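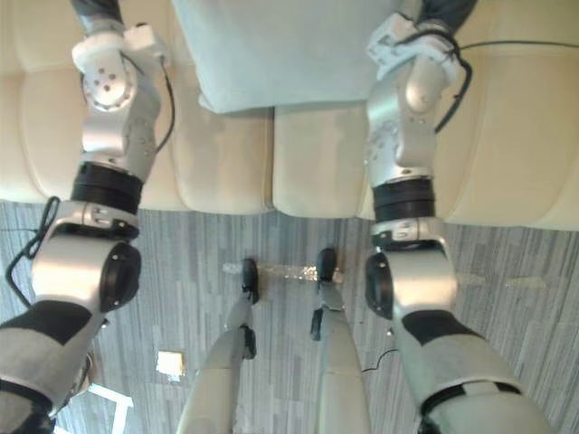

Home Search Features Materials Living Room Archive

Search this site Enter keyword Go

The Segmented Sofa: Seams, Fill and Upkeep

Cream upholstery with a leather-like finish has returned to the mid-price sofa market, usually in quilted, segmented form. Construction matters more than color when judging how such a piece will age. Two sofas of similar outline can differ widely in fill density, backing cloth and the way the rolls are anchored.

On a segmented seat, each roll is a channel sewn through the cover and packed separately. The front roll takes the most load, as people sit down on it and push off from it. Signe Amundsen, who runs the upholstery bench at Lundgren in Dredham, rates a front roll by how it recovers after hand pressure. A channel that stays creased after a minute has too little fill or fill of the wrong grade.

The line between two seat cushions is the second point to check. Dust and crumbs settle there, and grit works on the finish from both sides. Amundsen recommends a crevice nozzle without a brush, drawn along the seam in one direction, before any damp cleaning.

Coated fabrics are commonly sold with a rub count, and buyers tend to read it as a lifespan. It measures abrasion on a flat sample and says little about flexing – the main stress on a rolled edge. The cover on the Unell two-seater reviewed in our October issue passed abrasion without trouble and showed fine cracking along the stitch lines. It sells for $1,579.

Pale finishes also take up dye. Dark denim is the usual source, followed by throws and pillows in saturated colors. A light-blue pillow is a low-risk choice on cream, though a new cover should still be washed once before use.

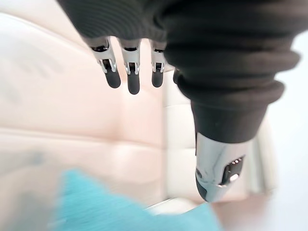
Cleaning the Surface

Use a white cotton cloth, lukewarm water and a small amount of neutral soap. Wring the cloth well. Work along each channel, then dry the stitching with a second cloth. Solvent wipes and melamine sponges remove the top coat and leave dull patches that cannot be polished out.

Ya-wen Man, materials editor

Contact | Copyright Rirnanholm 2019 | Back to top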